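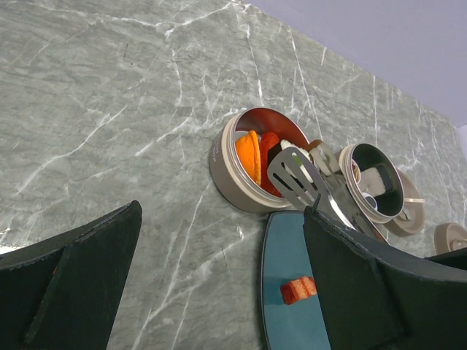

Marble (the stone, and also the look)

Marble is a rock that used to be limestone. Bury limestone deep enough, squeeze it and heat it for a very long time, and the calcite in it grows back as tight, interlocking crystals. I've been adding to this entry off and on since November, and it still starts with the same thing I tell everyone at parties: the veins are the dirt! Pure marble is white. Clay, silt, iron and sand in the old limestone get smeared and folded into streaks, and those are the parts people pay extra for.

Types and names

Trade names are a mess. Stone sellers call nearly anything that takes a polish "marble," including plenty of limestones and the green stuff that is really serpentine (geologists get cranky over this, and I'm with them). Gray marbles usually owe their color to bits of carbon, often graphite. Pinks and reds come from iron. Black ones tend to have a lot of organic matter in them, and many are limestones anyway.

Marble patterns

Veining has been copied for as long as people have wanted marble and couldn't afford it. Painters in the Baroque period faked it on wooden columns and altars with glazes and a feather, and some of that work is so good I've had to knock on it to be sure. Later came scagliola, which is plaster mixed with glue and pigment, then printed papers and plastics. My neighbor Harish Grewal painted his whole fireplace this way after one weekend class in Toratley, and I was jealous for a month.
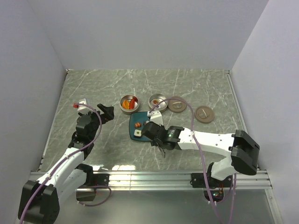 Gray marble pattern with white veining on a tabletop.

If you want to tell a copy from stone, look for repeats. Printed patterns come around again sooner or later, and once you've spotted the same squiggle twice you can't unsee it. Touch helps too: stone feels cool and pulls the heat out of your hand.

Quarrying

The old way was to cut a groove, drive in wooden wedges, soak them and let the swelling wood split the block. Now it's mostly diamond wire. The small quarry at Betancur, the only one I've visited, has 94 steps down to the working floor (my knees remember every one) and the guide said it had shipped 1,958 blocks before it switched over to tours.

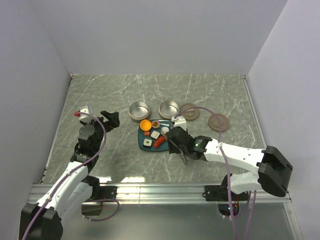 Blocks then go to a saw with lots of parallel blades, get sliced into slabs, and are polished with finer and finer grit. A polished face shows the most color. A honed one is matte and hides scratches better, so I'd pick it for any room where people eat.

Care

Calcite and acid don't get along. Lemon juice, vinegar, wine and tomato sauce will all leave a dull spot called an etch, and sealing won't stop it, as a sealer only slows down stains.

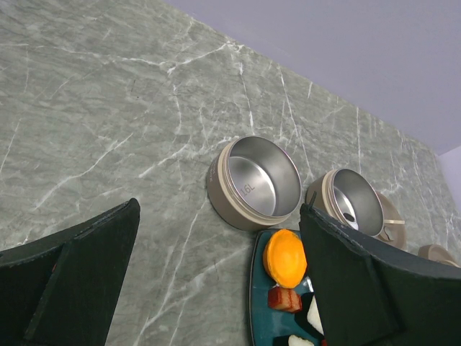

For everyday cleaning, warm water and a drop of dish soap is plenty. Oil stains can be drawn out with a paste of baking soda and water left on overnight under plastic wrap. Skip the scouring powder.

See also: Limestone; Onyx; Scagliola; Serpentine

Last updated 5 January 2025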